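Home Shows Music Forum Log in

Do votes from the Gukari app count twice in the singing finals? I voted 12 times last night and my total says 10.
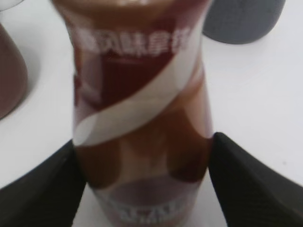
I'm rooting for Homa Esfahani, so I'd hate to lose any!

Homa_fan_340: Ten is the cap per account, so your last two got dropped. 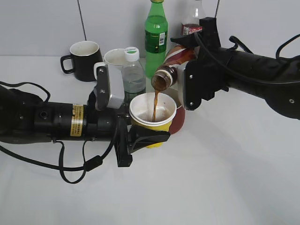 Texts are separate though, go nuts. 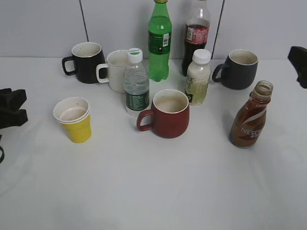 When do the lines close?
When the last song ends.

Related: Mester tour tickets / Who left Amini?

Contact | Back to top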